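Playtesters wanted for Skera (patience supplied by you)

Bondus is a small games studio in Brovomcombe, and we have spent the last few years making Skera, a role-playing game about a lighthouse inspector who inherits somebody else's war. It has 19 chapters, a card game we got carried away with, and a fishing section that our own designers have asked to be excused from. We now need people who haven't seen it before to come in and play it while we sit behind them biting our knuckles.

Sessions run through November at our office above the old Kadrić print works, from 6pm until 9pm. You would play two or three chapters, fill in a form and talk to us for twenty minutes at the end. The chairs are decent. The stairs are steep and there is no lift, so get in touch if that's a problem and we'll send you a build to play at home.
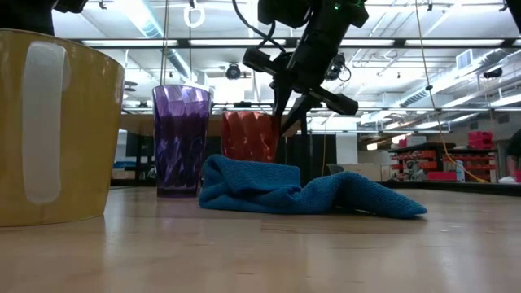 You don't need to be any good. We have plenty of people who can finish the harbour boss blindfolded, and they are no use to us whatsoever. We would love to hear from anyone who gets lost in menus, skips the tutorial or gave up on role-playing games in a huff some time ago. If you have put 1,000 hours into one and still complain about it daily, you're welcome too – bring the complaints.

The script has 840 spoken lines at present, and a few of them are jokes. Please tell us which ones you thought were jokes.

What you get: £19 an hour, your bus fare, a hot supper and your name in the credits, spelt however you spell it on the form. You'll have to sign something promising not to tell the internet how it ends. We haven't settled on that ourselves, so it shouldn't be much of a burden.

You must be 18 or over. To apply, send us a few lines about the last game you stopped playing and why. Please put SKERA TESTER in the subject line and say which evenings you can't do. Work on the game's sequel is not being discussed, so please stop asking.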